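Blackout blinds: does the gap at the bottom matter?
Home & Garden > Windows > Blinds and curtains

kaiwen_wan
I've just paid 665 quid to have the big window done and I'm trying to decide whether I'm allowed to be cross. The brochure said "total darkness". I work nights and go to bed at 9 in the morning, so I took that rather literally.

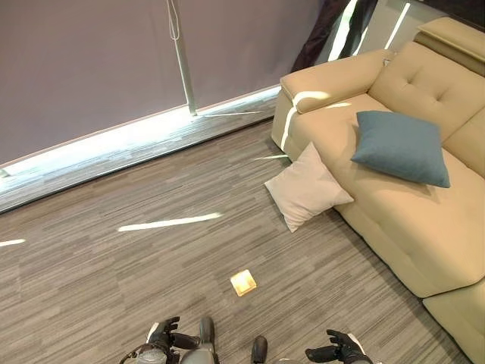 Blind down, daylight along the bottom.

The fitter says a gap is normal and it's so the fabric doesn't drag. My mother says sew a curtain on the end. Views?

tsai_kf
Normal. A roller blind is a cloth on a stick. If you want 100 per cent you need side channels and a bottom bar with a brush seal, and those cost more than my first car.

Liltus44
Disagree with tsai. If you sell someone total darkness, they should get total darkness. Mine is fitted to the millimetre and I regularly walk into the wardrobe. Ring them and quote their own brochure at them, slowly.

The other thing to consider is what the sun does to your furniture.
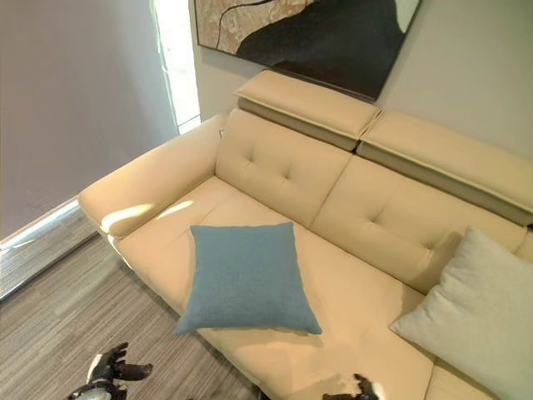

My aunt had a lovely settee in a south-facing room and it went the colour of weak tea on one side only. She turned it round each November to even it up.

tsai_kf
Your aunt's settee isn't evidence.

Liltus44
It was in three rooms of that house and outlived two husbands. It's evidence.

kaiwen_wan
Could we go back to my window? I rang. They offered me a "light management kit" for another 44 quid, and I have a strong suspicion it's a strip of foam. 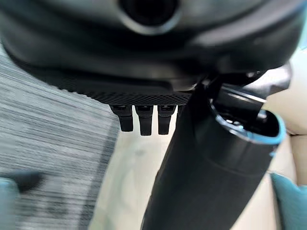
Re: light management kit

wingyan_c
It's a strip of foam. I bought one. It fell off in a week and the cat has it now. Get a draught excluder, the sausage sort, and shove it along the bottom.

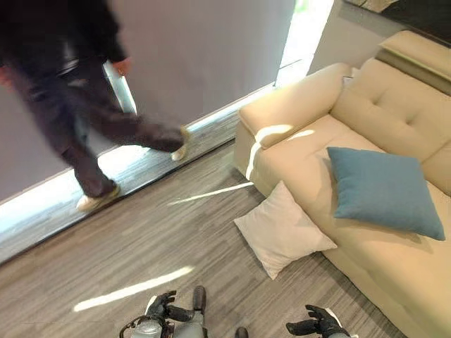
SOLVED (SORT OF)

kaiwen_wan
Sausage ordered. Slept until four in the afternoon and missed the dentist.

tsai_kf
Still say side channels.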